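2024年1月25日(木)　ぬいぐるみの手入れと机まわり

午前中はピンクの丸いぬいぐるみ、午後は机と床の片付け。途中で電話が二本入ったので、時刻はところどころ抜けている。

**ぬいぐるみ**

前回のメモでは「要洗濯」とだけ書いてあって、何をどう洗うのか残っていなかった。今回は残す。

保管番号は1889。Trukaの生地で作ったもので、表は毛足の短い起毛、色は淡いピンク。目は黒の刺繍。ボタンやプラスチックの目は使っていないので、外れる部品の心配はない。詰め物はBepariの綿で、買い足した袋の残りがまだ棚の下段にある。

先週Zinashから「鼻先のあたりが片側に寄っている気がする」と言われていた。手で押して確かめると、確かに綿の密度にむらがある。押したときに指が沈む場所と、芯のようなかたまりに当たる場所がある。かたまりは表から指の腹でもんで、少しずつほぐした。縫い目を開けるのは今日はやめておく。一度開けると閉じた跡の毛並みがそろわなくなり、前に別の一体でそれをやって、結局その面だけ目立つようになった。

ほぐし方の手順。次の人のために書いておく。

1. 乾いた状態で始める。湿っていると綿が余計に固まる。
2. 両手で包んで、かたまりの位置を探す。見た目より手のほうが早い。
3. かたまりを親指と人差し指ではさみ、潰さずに引き離すように動かす。
4. 全体を軽くたたいて空気を入れる。
5. 形を見て、足りなければ3に戻る。

3を力まかせにやると縫い目に負担がかかる。特に耳のような突起の付け根は縫い代が狭いので、そこを持って引っぱらないこと。渡すときも、置くときも、胴のほうを下から支える。

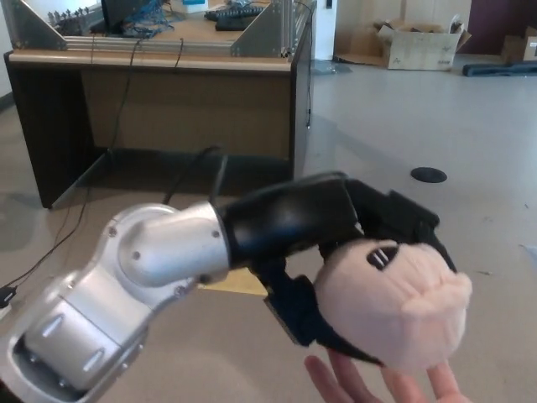
付け根の糸はPlarnineの3539番を使う。引き出しにあった似た色の糸は番号が違い、並べると黄みが強い。蛍光灯の下だと見分けがつかず、窓際に持っていってようやく分かった。似た色の糸は別の袋に移して、袋に「1889には使わない」と書いた。紛らわしいので次に裁縫箱を整理するときに処分するかどうか決める。私は処分でいいと思うが、Asankaが他の補修に使っているかもしれないので聞いてから。

表面の汚れは部分洗いにした。Taknessの洗剤をぬるま湯で薄め、白い布に含ませて固く絞り、毛並みに沿って拭く。最初は布に薄く灰色がついた。三回目の布でほとんどつかなくなったのでやめた。そのあと水だけの布で二回拭いて、タオルで押さえた。こすると毛が寄って玉になる。刺繍の上は拭かずに、布を当てて押さえるだけにした。

丸洗いはしない。綿の中まで水が入ると、この部屋では乾くのに二日はかかる。冬はもっとかかるかもしれない。一昨年の冬に丸洗いした一体は、外側が乾いていても中が湿っていて、一週間後ににおいが出た。あれは結局、綿を全部入れ替えた。

黒い生地の部分については、色移りの確認だけした。湿らせた白い布を当てて少し置き、布を見る。色はつかなかった。ピンクの面と接しているところなので、部分洗いのたびに確認しておくほうがいい。洗剤を変えたときは必ずやる。

乾かす場所は窓側の棚の上、網の上に置く。ヒーターの前には置かない。毛先が縮れる。途中で向きを変えること。昼休みの前に一度返した。

**机まわり**

午後は机。こげ茶の木目の机で、縁だけ明るい色のもの。天板の上はアルミのフレームが場所を取っているので、物を置ける範囲はもともと狭い。そこにキーボードとモニターがあり、青いケーブルがその奥でからんでいる。ここに手をつけるかどうか迷ったが、今日は天板の拭き掃除と床に下りている線の確認までにした。青いケーブルは、どれがどこへ行っているか書いた紙がない。抜いてから考えると元に戻せなくなる。先に両端に札をつけて、それから束ねる。札は次回までに私が用意する。

札の書き方でZinashと少し話した。彼女の案は、行き先の名前を両端に同じように書くというもの。私は番号だけにして、対応表を別に作るつもりだったが、対応表はたぶんなくなる。前の対応表もなくなった。名前を直接書くほうにする。字が大きくなるので、札は幅の広いものを買う。予算は消耗品の枠に3000円残っているので、札と面ファスナーの結束バンドをそこから出す。

結束バンドはナイロンの締めるタイプを使わない。切るときに線の被覆を傷つけたことがある。面ファスナーなら何度でも外せる。

天板は乾いた布でほこりを取ってから、固く絞った布で一度拭いた。アルミのフレームの下は布が入りにくいので、薄い定規に布を巻いて差し込んだ。思ったよりほこりが出た。フレームそのものは動かしていない。金具のネジも触っていない。動かすと位置を合わせ直すことになるし、今日は人手もなかった。

キーボードは裏返して軽くたたき、刷毛でキーの間を払った。エアダスターは使わなかった。吹くとほこりが全部ぬいぐるみのほうへ飛ぶ。乾かしている途中のものに綿ぼこりがつくと、拭いた意味がなくなる。掃除と乾燥を同じ部屋で同じ日にやるのがそもそもよくない。次は順番を逆にして、机を午前、ぬいぐるみを午後にする。

**床**

机の前に黒い細い線が垂れて床まで来ている。つまずくほどではないが、掃除機の吸い口に引っかかる。とりあえず掃除機は手前で止めて、線の近くはほうきで掃いた。線は札をつけるときに一緒に、机の側板に沿わせる形にしたい。粘着式のフックだと木目の面がはがれるかもしれず、机の裏側で試してから決める。

床のコンセントの丸い蓋は、上に物を置かない。前に椅子の脚が乗っていた。蓋のすきまにほこりがたまりやすいので、ここは刷毛で払う。濡れた布は使わないこと。

床に置いた黄色い紙は、そのまま残してある。紙のまわりを掃くときは、いったん拾って元の位置に戻す。踏むと滑るので、近くを通るときは気をつける。長く置いておくなら、四隅をテープで留めたほうがいいと思う。テープは床に跡が残らないものを使う。

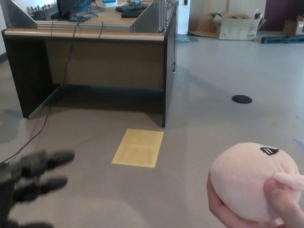
ぬいぐるみは、机の拭き掃除が終わるまで袋に入れておいたほうがよいか。

乾いているものは袋に入れ、部分洗いのあとでまだ湿っているものは入れずに別の部屋の網に置く。湿ったまま袋に入れるとにおいが残る。

この件は保管のメモのほうにも同じことを書いた。袋は口を閉じきらず、折って重ねるだけにする。防虫剤は入れない。起毛の生地ににおいが移ると、外に出してもしばらく抜けない。

**乾き具合**

夕方、網の上の1889をもう一度確認。表面は触って冷たい感じがなくなった。突起の付け根だけ少し湿り気が残っている気がする。縫い代で生地が重なっているところなので、ここが最後まで残るのはいつも通り。ひと晩このまま置いて、明日の朝に確認する。

毛並みは、乾いてから豚毛のブラシで一方向にとかす。湿っているうちにとかすと毛が寝てしまう。ブラシは柄に9と書いてあるもの。ほかのブラシは毛が硬く、刺繍の糸に引っかかる。これは先月、別の一体の目の糸を一本浮かせてしまって分かった。浮いた糸は針で裏に引き込んで直したが、よく見ると少しゆるい。

Asankaから、鼻先のふくらみが左右で少し違って見えるのは型紙のせいではないかという話が出た。型紙を出して重ねてみたところ、左右の線は合っている。縫うときのいせ込みの量が片側だけ多かったのかもしれない。次に同じ形を作るときは、合印をもう一か所増やす。今あるものは直さない。手でもんで落ち着く程度の差で、開けて縫い直すほうが生地に悪い。

型紙は折り目のところが切れかけていたので、裏から薄い紙を貼った。これ以上使うなら、厚紙に写したものを作ったほうがいい。写すときに線の外側を切るのか内側を切るのか、毎回人によって違うので、厚紙のほうには「線の内側で切る」と書いておく。

**在庫**

- Bepariの綿：開封済みの袋のみ。半分より少ない。3月の発注に入れる。
- Plarnine 3539：巻きが一つ。予備なし。綿と一緒に発注。
- Takness：十分ある。ボトルの口が固まっていたので湯で洗った。
- 白い布：今日の分は洗って干した。
- Trukaの起毛、ピンク：端切れのみ。突起の補修には足りるが、顔の面を取るには足りない。

Trukaには同じ色がまだあるか問い合わせる。前に頼んだときはロットで色が少し違っていたので、届いたら端切れと並べて、昼の光で見てから受け取りにする。問い合わせはZinashがやってくれることになった。端切れを小さく切って封筒に入れ、彼女の棚に置いた。

**残っていること**

- 明日の朝、付け根の乾きを確認してからブラシ。
- 似た色の糸を処分してよいかAsankaに確認。
- 札と面ファスナーを買う。領収書は青い箱ではなく書類入れへ。
- 青いケーブルに札をつける。二人いる日にやる。
- 粘着フックを机の裏側で試す。一週間貼ってからはがす。
- 型紙を厚紙に写す。

刷毛を一本、流しに置いたままにした。乾いたら裁縫箱の横に戻す。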